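Trallow Grip Monitor, Rev 2
Made by Skurell. Stocked by Winon.

Add-on board and software for tabletop arms. Watches finger force and cuts power when a held object starts to slip or the arm pushes against something it should not.

Please read this before you order. The maker calls Rev 2 a "complete fix" for the late-stop fault in Rev 1. We would not go that far. In our own simulator runs, 194 of 400 mug lifts ended in a late stop on Rev 1 firmware. Rev 2 did better, but the fault came back whenever the arm worked over a glossy black surface - and Skurell has not told us why. We asked in November and are still waiting.

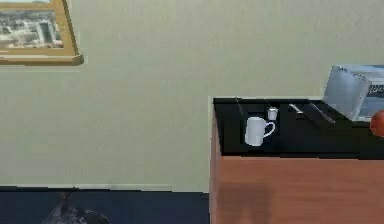
Simulated test layout with the white mug, utensils and laptop on a black top.

A simulator is kind to hardware. It has no worn cables and no loose connectors, so treat any pass rate, ours included, as a best case. Meireles controllers need firmware 3 or later. On older versions the stop signal can be dropped with no warning light.

Do not use this board as your only emergency stop. It is not safety rated, whatever the box suggests.

In the box: board, 2 force pads, ribbon cable, mounting screws.
Returns: Rev 1 boards bought from Winon can be swapped at no charge.
Page updated 6th January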